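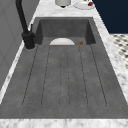
Karkoscombe House: Kitchen and Wash-up Inspection, July

This checklist covers the shared kitchens at Karkoscombe House and is completed once a month by the duty manager. Sinks set into a worktop, such as the grey unit with a long drainboard and a marble surround, are inspected under items 2 and 3. Comments must be entered wherever an item is not passed.

1. Hot water at tap, minimum 50 degrees: Pass.
Comment: 63 recorded at 7.15 am. Scald notice to be replaced.

2. Seal between sink and worktop: Action required.
Comment: Gap at the rear corner in Kitchen 3. Murkon to reseal, job 517.

3. Basin and drainboard clear at close: Not passed.
Comment: Crockery left overnight in two kitchens. Residents to be reminded in writing.

4. Waste trap and pipework: Pass.
Comment: Slow drainage reported in the Drunanard wing. Trap cleaned and retested.

5. Floor dry and free of trip hazards: Pass.
Comment: None.

6. Fire blanket in place and accessible: Pass.
Comment: Bracket loose in the Hajji wing. To be refixed before the next inspection.

Completed forms are to be returned to the site office by 4 pm.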